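靴下を売る仕事、直す仕事　イレーシャ・ウィクラマシンハさんに聞く

トリルネットビーの駅から坂を上りきったところに、靴下の店「ドリセン」がある。店主のイレーシャ・ウィクラマシンハさんは、セストゲートの編み工場で8年働いたあと、この店を開いた。今年で17年目になる。

工場では検品の担当だった。編み上がった靴下を裏返し、つま先の縫い目を指でたどる。「目で見るより指のほうが早いんです。縫い目に段があると、履いたときに必ず当たりますから」。店を始めてからも、仕入れた品は自分で裏返して確かめている。

品ぞろえは紳士物と婦人物が半々で、子ども用は少ない。子ども用は近くの洋品店が詳しいので、そちらを案内するという。よく出るのは黒と紺だが、赤も切らさない。「赤を買う方は毎年決まって赤です。なくなると困ると言われます」

家での保管について尋ねると、二足を重ねてつま先から巻き、仕切りのある箱に入れるのがいいという答えだった。口ゴムを折り返して玉にするやり方は勧めていない。「折り返した側だけゴムが伸びて、左右で履き心地が変わってきます。巻くだけで十分です。仕切りも全部埋めなくていい。洗濯に出ている分の場所ですから」

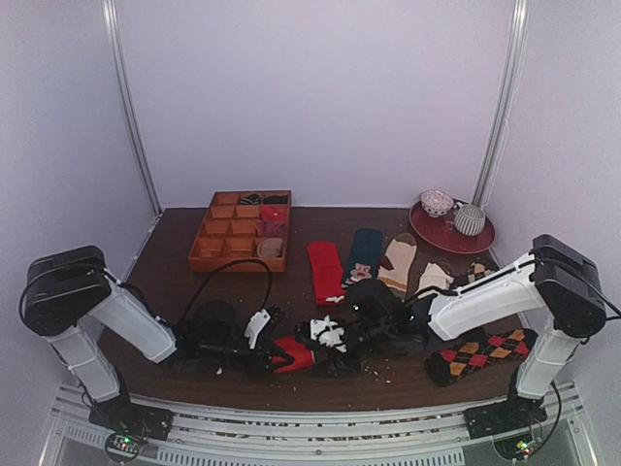 穴があいたら

店では繕いも受けている。始めたのは開店から2年ほどたったころで、きっかけは客の一人、デバシシュ・ワニガセカラさんだった。かかとのすり切れた毛の靴下を持ってきて、同じものが欲しいと言う。すでに廃番になっていた。

「同じものはないので、直しましょうかと言ってしまったんです。やったことはなかったんですが」

その晩、工場時代の先輩に電話をかけ、かかとの繕い方を教わった。一度目は糸を引きすぎて、生地がつれた。ほどいてやり直し、渡すまでに三週間かかった。ワニガセカラさんは今もその靴下を履いていて、繕った場所を二度繕い直している。

糸はベグムという糸屋から取り寄せる。毛にナイロンを少し混ぜた細い糸で、色数が多い。ただ、靴下と同じ色を選ぶとは限らない。「古い靴下は色が抜けていますから、新品の色見本と合わせても浮きます。一段薄い色にするか、いっそ違う色にするか、お客さんに決めてもらいます」

これまでに繕った靴下は2000足を超える。帳面には日付と糸の番号、直した箇所だけを書く。開いてもらうと、かかとの文字がずっと続き、たまに親指が混じる。足首の直しはほとんど見当たらない。

断るのは、薄くなった範囲が足裏全体に広がったものだ。繕った部分が重くなり、まわりの生地が先に切れてしまう。「そこまで履いたら、もう元は取れています。お返しするときは、床磨きにどうぞと言っています」

作業は閉店後、夜の7時から9時までと決めている。昼間は客の出入りがあり、目数がわからなくなるためだ。机の上には糸と針、木の繕い台のほかは置かない。黒い靴下は昼の光でないと目が見えにくく、これだけは朝に回す。

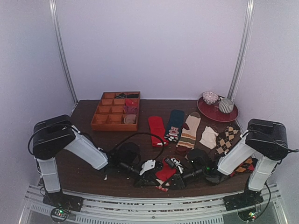
こげ茶色の木の天板と白い壁

冬の前に

10月に入ると持ち込みが増える。しまってあった厚手の靴下を出して、穴に気づく人が多いからだ。仕上がりまでひと月待ってもらうこともある。

春にしまう前に見てほしい、とウィクラマシンハさんは言う。「手を入れて、明かりに透かしてください。穴になる前なら半分の時間で直ります。お代も半分です」

繕い方を習いたいという人には、店の奥で教えている。教材は各自の靴下で、針は貸し出す。糸代は別にかかる。来月からは、毛だけでなく綿の靴下も扱う予定だという。綿は糸が滑らず、針の進め方が違う。今は自分の靴下で試しているところで、左のかかとだけ三回ほどいたそうだ。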